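How do you teach a robot to fold a sock?

Robots page - for ages 8 and up - updated 12th December

Quick question first. How did you learn to tie your shoes?

Somebody showed you. Probably lots of times. They might even have held your hands and moved your fingers for you. Loop, round, through, pull. Then you had a go, got it wrong, had another go.

Robots can learn a bit like that. Not all robots! Some just follow a list of instructions. Move arm left. Close hand. Move arm up. Fine for a factory where every box is the same and sits in the same spot. No good at all for socks. Socks are floppy. Every sock lands in a different heap, and you can't write a list for every heap.

So people show the robot instead. Three ways to do it.

Way 1 - hold its arm

You take hold of the robot's arm and push it where it needs to go. The motors go soft so it doesn't fight you. Inside every joint is a sensor, and the sensors remember the bends. Let go, press play, and the arm does the same moves again.

Good for: wiping a table, opening a drawer.
Not so good for: anything fiddly. Robot arms are heavy and your own arms get tired.

Way 2 - remote control

You sit somewhere else and drive the robot. Could be a joystick, like a game. Could be a small copy of the robot's arm - you move the little one and the big one copies you straight away. Some people wear a headset so they see what the robot's cameras see.

Sounds brilliant, and it is, but its slower than you'd think. You can't feel what the robot is touching. Try picking up a grape with barbecue tongs while looking in a mirror. That sort of thing.

Way 3 - borrow its hand

This is the clever one. You don't use the robot at all!

You use a gripper you can hold. A gripper is what lots of robots have where you have a hand, usually two fingers that open and shut. The hand-held sort is just that bit, with a handle on it and a camera on board. You do the job yourself with the gripper, and the camera records what the gripper "sees". Later on a robot with the same kind of gripper learns from the recordings. 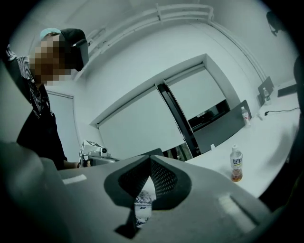
The view from one gripper's camera, with a second gripper in the person's hand. The white cube on top has black square markers.

Look at those black squares. They're called markers and they work a bit like the square codes you scan with a phone. A computer can find one in a picture very easily. It knows how big the real square is, so if the square looks small it must be far away. If it looks squashed, it must be tilted. That way the computer can work out where a gripper is and which way it's pointing.

Did you notice the picture is round? Round pictures like that come from a very wide lens, called a fisheye lens. Straight things look bendy, specially near the edges. But it fits in loads of the room at once, handy when you want to know where you are.

How many goes does it take?

Lots. You might need five goes to learn a new trick. A robot needs way more.

A project called Mangundap wanted a robot to pair up socks. They started in March with 22 recordings. The robot picked up one sock and stopped. With 400 it could make a pair if both socks were nice and flat. They got to 1,221 in the end and then it could manage heaps, most of the time. Stripy socks still muddled it.

Why so many? Because every go needs to be a bit diffrent. Different socks, different tables, bright rooms, dim rooms. If you only ever show it red socks on a white table, it might think the white table is part of the job.

Mistakes are useful too. Drop the sock, pick it up again, carry on. Now the robot has seen what to do when it drops one.

Try it at home

You need: kitchen tongs, a friend, a scarf for a blindfold, a sock, a table.

Sit your friend at the table and put the blindfold on. They hold the tongs, you hold their hand. Guide them to the sock, pick it up, put it down in a new place. Do that three times. Now move the sock back and let go - can they do it alone?

Next, move the sock a little to the left before they start. Don't tell them. What happens?

Swap over and have a turn at being the robot.

Words to know

Gripper - a robot's hand
Sensor - a part that measures something, like how bent a joint is
Marker - a pattern a computer can spot easily
Demonstration - one go at showing the robot a job

Next page: how robots know when they've bumped into something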